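**Re: slatted summer mat on a foam mattress, heat build-up**

**tarn_edge** wrote:

Bedroom faces south-west and sits at 27 °C until midnight from June onwards. I've put a woven mat over the Lededeck foam mattress and moved the quilt to the far side. I log the temperature under my back with a probe, one reading every 10 minutes, 2,844 readings so far. The mat runs cooler than a cotton sheet for the first hour. After that the two curves meet.
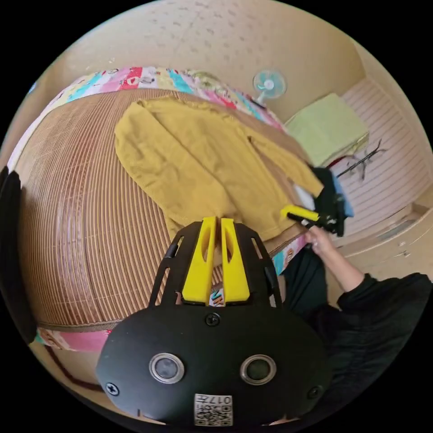 Jeanie Aitken replied that the curves meet at an hour on any foam, whatever goes on top. Slats let air move sideways, but the foam underneath is still an insulator. She would change the mattress before buying another cover.

**ullgate_dave** wrote:

Disagree with Jeanie. I have a pocket-sprung Eyvindsson and saw the same thing. The limit is room air. Put a fan at mattress height, across the bed — not down from the ceiling — and log it again.

**tarn_edge** wrote:

Fan is a 2-speed Rilunus, currently on the floor. Can raise it to 700 mm. Will run it on low from Wednesday and leave everything else alone.

**pellworth** wrote:

What's the probe resting on? If it touches the mat you're measuring the mat. Mine read high until I put a layer of cotton between.

**tarn_edge** wrote:

Taped to the mat. Fair point, I'll redo it.

**Jeanie Aitken** wrote:

Log humidity as well. My room dropped 17 points with the window open on both sides of the house and I slept through, with no change in temperature at all. I still say it's the foam.

**ullgate_dave** wrote:

So it was air movement, then.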